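Newsroom / Product Support / Service Notes

Leltari issues care routine for two-arm drawing cell

2020-04-11 – Leltari has published a maintenance routine for its Imar cell, written with service firm Adjei. Cable ties are inspected every 7 days and joint zero positions every 35. After any gripper change, the pen arm must be recalibrated against the board before drawing resumes. 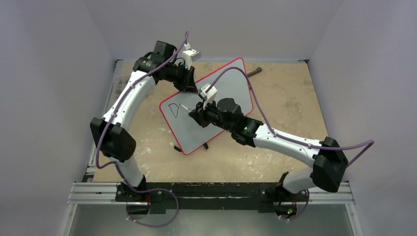
Cable loops at the wrist should stay slack through the full reach – a taut loop means the ties need moving. A revised edition follows in May.

Filed under: Robot Upkeep
181 shares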